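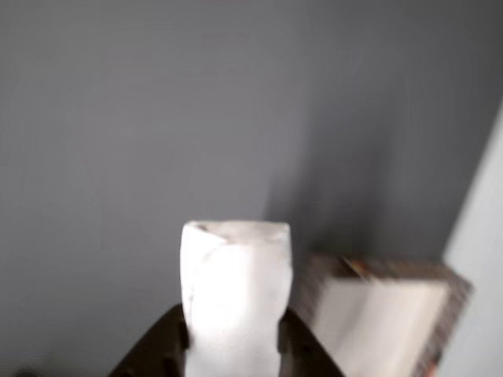 Why does my shadow get long at the end of the day when I stay the same size, and where does it go when the light is off? A reader asked us both of those in one breath, and then added underneath, in smaller writing, that shadows ought to be black but the ones at home are mostly gray, and is that allowed?

It's allowed! And what a lovely pile of questions. We had planned to write about puddles for this page, but the puddles can wait, and we will talk about shadows instead, all the way from the one stuck to your shoes to the great big one that we call night.

What a shadow is

Let's begin with light, because you can't have a shadow without it. Light comes out of the sun, or a lamp, or a candle, and it travels in straight lines. It doesn't wander around corners the way a cat does. If something gets in its way, the light has to do one of a few things. It can go through, as it does with a clean window. It can bounce off, as it does with a mirror (and with nearly everything else too, only more messily). Or it can be soaked up, and then the thing that soaked it up gets a tiny bit warmer.

Now suppose the thing in the way is you. You are standing on the sidewalk on a sunny morning, and the sunlight comes rushing down and bumps into your hat and your shoulders and your knees. It can't get through you, so the patch of sidewalk behind you doesn't get that light. The sidewalk all around gets plenty. That dimmer patch is your shadow, and it has your shape because you are the one doing the blocking.

So a shadow isn't a thing you could pick up and fold and put in a drawer. It's a place where less light is landing. When you run, your shadow seems to run along with you, but nothing dark is sliding over the ground. Each bit of ground goes dim for a moment when you block its light, and then brightens up again when you have gone by.

There is a grown-up word for things that block light, and the word is opaque. You say it oh-PAKE. A brick is opaque, and so is a potato, and so are you. Things that let light through clearly are called transparent. And then there are the in-between things, such as wax paper or a thin curtain, that let some light through but muddle it up on the way, and those are called translucent. Translucent things make pale shadows. If you have a thin curtain at home, hold your hand behind it on a bright day and look at it from the other side. You'll find the shape of your fingers, a little fuzzy, sitting on the cloth.

Where it goes when the light is off

When you turn off the bedroom lamp, your shadow doesn't go anywhere. A shadow is a dim patch next to bright patches. With no light in the room, there aren't any bright patches left, and so there is no edge to your shadow and no shape to see. You might like to say that the whole room has become shadow, and we wouldn't argue with you.

Most bedrooms aren't perfectly dark, though. There may be a bit of light under the door, or a street lamp outside, and if you wait for your eyes to get used to it you may find that faint shadows are there after all. They can look quite strange, too, when you're sleepy. A bathrobe on a hook can throw a shadow like a very tall person with no head. If one of those bothers you, wiggle the thing that's making it. The shadow has to wiggle when it does, and it feels rather good to be the one in charge.

Why shadows are gray

Back to that question in small writing. If no light at all reached a shadow, it would be black, and you couldn't see the sidewalk inside it. But you can! You can see the cracks, and the ants, and the old chewing gum. Some light must be getting in there, and it does, from the side and from above. Sunlight bounces off the walls and the ground. It also gets scattered around by the air itself, so that the whole sky glows, and that glow falls into your shadow from every direction except the one you're blocking.

Indoors it's the same. Light from a window or a ceiling lamp bounces off the walls and the tabletops and even off the white pages of your book, and a little of it ends up in every corner. The paler the room, the more bouncing goes on, and the paler the shadows are.

Up on the moon there is no air to scatter sunlight, so the sky there is black even in daytime, and the shadows are much darker than the ones we are used to.
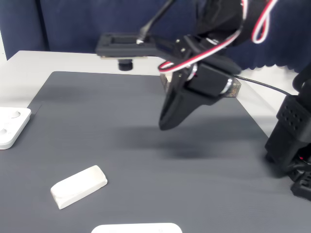

SHARP ONES AND FUZZY ONES

Have you noticed that some shadows have a crisp edge, as though somebody had cut them out with good scissors, and others just melt away until you can't tell where they stop? There are two things to know here, and one is the size of the light, and the other is how far away the shadow falls.

Let's take size first. Imagine a light so tiny that it's only a dot. From any place on the wall, the dot is either blocked by your hand or it isn't. There's no halfway. So the shadow has a hard edge, with bright on one side and dim on the other. A small flashlight is close enough to a dot to show you this.

Now imagine a big light, such as a wide window on a cloudy day. From some places on the wall, your hand blocks only part of the window. Those places get some of the light but not all of it, and they make a sort of in-between band along the edge of the shadow. The bigger the light, the wider the band, and sometimes the band is so wide that it swallows the shadow up and all you have left is a soft smudge. The darkest middle part of a shadow is called the umbra, and the in-between part is called the penumbra. They're good words to say at breakfast.

Then there's distance. Put your hand close to the wall and its shadow will be sharp. Move your hand away from the wall, toward the lamp, and the edges get softer and the shadow gets bigger. Outdoors you can see this with a tall tree. The shadow of the bottom of the trunk is neat, and the shadow of the leaves way up at the top is blurry, as the leaves are so much farther from the ground.

Long shadows and short shadows

There is a lamppost on Todorova Street in the little town of Loltau that we used to walk past on the way to school, and we can tell you that in the morning its shadow lay clear across the road and partway up the baker's wall. At lunchtime it was a stubby little thing you could jump over. And by suppertime it was long again, but it pointed the other way, toward the park.

The lamppost never changed, of course. What changed was how high the sun was. When the sun is low, its light comes in at a slant, and it skims over the top of the lamppost and doesn't touch the ground until it's a good way down the street. All the ground in between is in shadow. When the sun is high, the light comes down steeply, and the shadow bunches up near the foot of the post.

You can try this indoors with a flashlight and a salt shaker, or an egg cup, or anything that stands up by itself.

What you need: a flashlight, a small thing that stands up, a sheet of white paper, and a pencil.

Stand your small thing in the middle of the paper. Make the room as dim as you can. Hold the flashlight low, off to one side, and draw around the shadow. Then lift the flashlight slowly up and over, the way the sun climbs in the morning, and watch the shadow shrink. Draw it again when it's at its shortest. Keep going, down the other side, and draw it a third time.
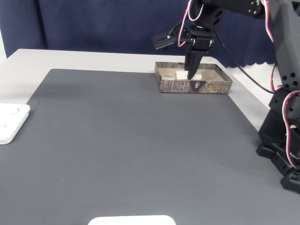 If you'd like to do the same thing with the real sun, you'll need a whole day and some patience, and it's best done outside on flat ground. Push a straight stick into the dirt and put a pebble at the tip of its shadow. Go in and have your breakfast, or read a chapter of something. Come back and put down another pebble. By the end of the day you'll have a trail of them, and the pebble nearest the stick will show you when the sun was highest.

We did this one summer in a field outside Pulesell. In July our stick's shortest shadow measured 44 centimeters. We went back with the very same stick in winter, in thick mittens, and the shortest shadow measured 167 centimeters, on account of the winter sun staying so much lower in the sky. People long ago watched sticks like this to tell the time, and when they got tired of pebbles they carved the marks into stone, and those were sundials.

Please remember that you should never look straight at the sun, not even for a second, and not even with sunglasses on. Keep your eyes on the shadow. It will tell you where the sun is anyway, as it always points straight away from it.

The biggest shadow you'll ever stand in

Our planet is opaque, just like a potato. The sun shines on one side of it, and the other side is dark, and when your part of the world turns around to the dark side, you call it night. So night is the shadow of the earth, and you are inside it with your pajamas on.

Once in a while the moon passes through that same shadow, and then we get a lunar eclipse. The moon goes dim and often turns a coppery red, because our air bends a little of the reddest sunlight around the edge of the earth and onto the moon. It's quite safe to look at a lunar eclipse, and if there's one coming where you live, you might ask very nicely to stay up for it.

Words from this page

Opaque: blocks light.
Translucent: lets some light through and muddles it.
Transparent: lets light through clearly.
Umbra: the darkest part of a shadow.
Penumbra: the paler part around the edge.

Next time we really will do puddles.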